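4. House rules for collecting in other people's homes

4.1 Where the rules came from

I should say up front that I didn't want to write a rulebook. My plan for the Tidgate collection was to hand out the grippers, explain the tasks over a kitchen table and trust people to use their heads. That lasted through our first two homes in Filldale. Then Busisiwe Naidoo sat down with the clips and sent me a message that began "so what exactly is a fold?", and I had to admit I couldn't tell her. One collector was folding towels in thirds and smoothing every edge. Another folded once, patted the result and moved on. Both were doing what I'd asked for, because I'd asked for nearly nothing.

So we wrote things down. The first version was a page, and the one we ended up with (Version 2, reproduced in the appendix) runs longer than I'd like, though most of the extra length is in the part on privacy and I wouldn't cut any of that. We collected in 20 homes, all of them lived in, and what follows is how the rules read now along with the places where I got them wrong the first time.

We did look at what was already out there before we started. The safety standards for industrial robots are good reading if you have a fence and an emergency stop, and a lot less help when the "robot" is a gripper on the end of somebody's arm. The closest thing we found was our own lab's checklist for bench work, which opens by telling you to clear the table. You can't clear a home!

4.2 Asking first, and asking again

Every home had a signed consent form before a gripper came through the door. I think most groups do that much. What we added was a second, spoken ask at the start of each session, room by room: is this room okay today? People say yes to "the bedroom" on paper and then remember on the day that there's a pile of letters on the dresser. We wanted it to be easy to say "not that one" without having to reopen the paperwork, so the collector just crosses the room off the sheet and carries on with another.

The rule says the collector asks the question out loud, even if the collector lives there. This got some laughs in Filldale (Vikas Bhatia reported feeling pretty silly asking himself for permission), but if other people share the home they need to hear it too.

4.3 Leave the room alone

This is the rule I care about the most and the one I had to rewrite the most. Version 1 said "do not tidy excessively before a session," and if you want a lesson in how not to write a rule, there it is. Everybody thinks their own tidying is reasonable. We got bedrooms that looked like hotel rooms, and a policy trained on those is going to be very surprised by a real Tuesday morning.

Version 2 says it flatly. Move things that are private, fragile or in the way of your feet. Leave everything else where it is. If there are clothes at the end of the bed, the clothes stay. Figure 3 shows the sort of surroundings I mean: a towel is being handled over a gray fleece blanket, and behind it there's a rolled comforter, a folded sweater and a white sock tucked in with the rest of the bedding. The window is very bright, too, and a patch of sunlight reaches the bed. Under the first version of the rules I can easily imagine a collector drawing the curtain and clearing that pile. Under the second, both are left as they are.

Figure 3. Hand-held gripper holding a crumpled white towel over a bed. Clothing and bedding remain at the head of the bed.
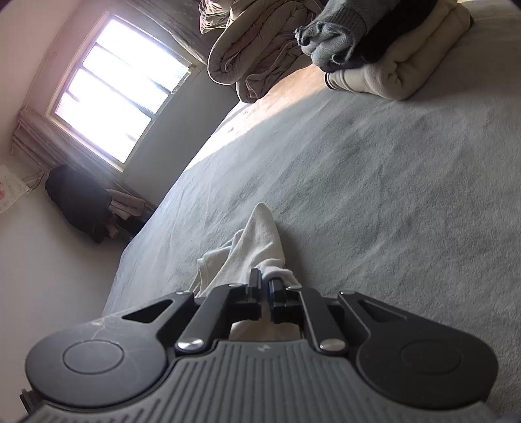
Should a collector start the session over if the cloth slips out of the gripper?

Keep recording, pick the cloth up again with the gripper and finish the task, then mark the episode as containing a drop.

That exchange is lifted straight from the sheet we give to collectors, and it's the one they ask about more than any other. I understand why! Dropping something feels like messing up, and the natural thing is to stop, shake your head and have another go. But a home robot is going to drop towels, lots of them, and if every drop has been thrown away there's nothing in the data to show it how to get going again. When we moved from the old rule (which allowed restarts) to this one, the collectors also told us the work got less tiring, and I hadn't seen that coming at all.

4.4 One task, one ending

Back to Busisiwe's question. We settled on writing down only the end state of each task and leaving the path to the collector. For towels, the sheet says the item is folded when it has been folded at least once in each direction and is lying flat enough to stack. It doesn't say which corner to start from or how many grasps to use. I had a big argument with Vikas over this one. He wanted a fixed order, partly because he'd be the one labeling the episodes, and a fixed order does make labeling quicker. My worry was that we'd end up with a lot of copies of Vikas folding a towel. We tried his way in one home and mine in another, and in the end kept the free order but gave him something in exchange: the collector has to hold still for a moment at the start and again at the end, so he can find the cuts.

The pause is tiny and people forget it constantly. Out of 115 episodes in our first full batch under Version 2, 51 were missing a clean pause at one end or the other. We kept those episodes and Vikas cut them by hand, with some muttering. For the next batch we printed the pause in big type at the top of the sheet, and he says it's better, although we haven't gone back and counted.

4.5 Looking after the gripper

A few of these will sound fussy. Wipe the jaws before you go into a new home. Check the screws on the linkage arms for play by wiggling each arm, and if one moves sideways, stop and tighten it. Don't set the gripper down jaws first. Don't use it near a stove, and don't use it on anything a pet is currently lying on (this one got added after a session in Guthrie, and the cat was fine).

Scuffs are allowed. I mention it because one collector was going to pay for a scratched housing out of pocket, and I was horrified when I heard. A tool that goes in and out of homes will get marked, and a person who's scared of marking it will hold it differently. The sheet now says in plain words that cosmetic wear is on us.

4.6 What gets looked at afterward

Busisiwe reviews each session before it goes into the shared set. She's checking for faces, for anything readable like mail or a pill bottle, and for views out of a window that would let a stranger work out the street. If she finds one, the clip is held back and the household is asked what they'd like done: blur it, delete it or leave it in. We don't decide on their behalf. Households can also ask for everything to be pulled, and we keep the raw recordings separate from the training set until the family has had a chance to look through them.

It's slow. Review takes longer than collecting does, and when we brought on the Biveck homes it became the thing everybody was waiting for. I looked into automating the first pass and I may still do it for faces, where the detectors are decent. For the mail and the pill bottles I'd want a person, at least for now, and I'd want that person to be paid for the hours it takes. Groups planning something similar should put review in the budget from the start. We didn't, and I spent a good part of May moving money around to cover it.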